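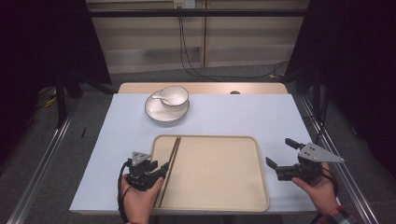 I have been promising a post about trays for the better part of a year, and since the kitchen boxes are finally open I've run out of excuses. We moved to Cedport at the start of winter, into a unit with a kitchen you could cross in one good stride, and I made a rule for myself that anything I unpacked had to have a job before it was allowed a spot on a shelf. It's a good rule and I broke it almost straight away. But the first things through, without any argument, were the ones I'd want for a meal on my own: the white plate with the thin dark rim, the bowl that goes with it, the little white spoon, a pair of reddish-brown chopsticks, and the big beige tray with the rounded corners that I would save from a fire before I saved most of my clothes.

I came to trays late. Mum never used one except when somebody was sick, and so for most of my life a tray meant flat lemonade and dry toast and the curtains half drawn. Then I shared a house with Ya-wen Hsueh when we were both working at the hospital in Bakudley, and Ya-wen ate every single meal off a tray, sick or well, at the table or on the back step with her feet in the sun. She'd set it out first, before she'd so much as lit the stove. Chopsticks on it, bowl on it, then she'd cook. I used to stand there eating noodles out of the saucepan over the sink and feel slightly told off, although she never said a word about it (she did once hand me a placemat).

What I worked out after a few months of living with her is that laying things out first changes what you cook. If there's a bowl waiting, you make something for a bowl. I was forever starting a stir-fry and finishing with a sort of stew because I'd lost interest halfway and put a lid on it. With the bowl sitting there I tend to see it through. I'm sure there are people who don't need crockery to keep them honest, and good for them!

The beige one came from Frandsen, the old homewares shop down near the ferry that closed its doors a couple of winters ago. They had a clearance table out the front and I bought it for $21, which I thought was a bit steep at the time for something with no handles. I have since come around on handles. Handles are lovely for carrying and a nuisance for everything else. They stick up, they catch your sleeve, they stop the tray from sliding into the gap beside the fridge, and you can't rest your wrists over them while you're eating. A plain raised rim all the way round is enough to keep a rolling chopstick on board, and if you carry it with both hands and look where you're going you'll be fine. I have dropped it once, on the stairs at the old place, and that was entirely the cat's doing.

Size matters more than I expected as well. My first tray, the one before this, was a round one about as big as a dinner plate with ideas. You could get a bowl and a cup on it, and then if you wanted a side dish you were carrying that in your other hand, and at that point why have a tray? A big rectangle gives you room for the plate, the bowl, chopsticks down one side, a cup in the far corner, and still a bit of clear space where you can park a lid or a mandarin. I like the clear space nearly as much as the rest of it.

Now, the plate under the bowl. I've had some correspondence on this from my sister, who thinks it's fussy and makes extra washing up. She isn't wrong about the washing up. But I like a plate under a bowl of anything hot, partly to save my fingers and partly so the spoon has somewhere to go when it's been in the soup. It also catches the bits. Prawn shells, chilli tops, the star anise that somebody always gets and never wants. If it's only rice in the bowl I skip the plate, and I hope that will be taken as a gesture of peace.

The table took longer to sort out than any of this. It's a light wood-grain one and the top marks if you look at it sideways, so I wanted it covered for everyday, but I can't stand a cloth that hangs down and gets caught in your knees. Hrefna Ragnarsson from downstairs put me on to just laying something smooth and pale over the part you use and leaving the far strip bare. I thought it would look unfinished and for the first couple of days I kept tugging at it. Then I stopped noticing, and now I rather like having that bit of wood showing along the back. It's where the salt lives during dinner. A pale blue-white is not a forgiving colour around soy sauce, I'll grant you, but at least you can see what needs wiping, and at our old place I had a dark patterned cloth which I now suspect was never once properly clean.

While I'm on the subject of Hrefna, she has asked me to mention that the Ikel market is back on in August, in the hall behind the library, and that the table of odd crockery will be there again. This is where I found my bowls. They had a whole crate of them last time, in sizes that almost matched. If you're after a replacement for a single broken one it's well worth a rummage, and go early, and take newspaper for wrapping because they run out. Bring coins too. I got caught with nothing smaller than a fifty and had to buy a teapot I didn't need to make up the difference. (It's a very nice teapot. It still hasn't got a job.)

A few people wrote after the last post to ask how I look after chopsticks, and I'm afraid the answer is dull. I wash them by hand, I dry them with a tea towel straight away, and I leave them lying flat overnight before they go in the drawer. I used to stand them in a jar, tips down, and the tips suffered for it. I keep three good pairs going and a bundle of plain ones for visitors, and if one of a pair goes missing I use the other for stirring paint or staking a seedling. Ya-wen would tell you off for putting them in the dishwasher, and so I don't, even though she's lived in another city for years and would have no way of finding out.

The spoons are another matter. I began with a set and I could not tell you where they've gone. I think they travel out in lunch bags. The small white one is the last I trust, and I've become a bit possessive over it, to the point where I've been known to wash it while there are guests still at the table so that it doesn't wander off with the rest of the cutlery. Good for soup, good for the last of the rice, and good for custard, if you eat custard out of a rice bowl, and I do.

What's left in the boxes is mostly the stuff I'm dreading. There's the platter we were given for the wedding, which is bigger than the sink. There are the glasses wrapped so well by the removalists that I've been using scissors and bad language. And there's a whole carton marked KITCHEN MISC in my own handwriting, which I have been walking around for weeks. I opened one flap yesterday, saw the fondue forks, and closed it again.

So that's where we're up to. Dinner tonight will be congee with whatever greens are left and the end of the pickled radish, and I'll have the tray laid before I put the rice on. If any of you have found a decent way of storing a large tray in a kitchen with no gap wider than your hand, please write and tell me, because the spot beside the fridge is only working until we get the bigger fridge.

Posted 31 Jul 2018 in Home, Kitchen
2 comments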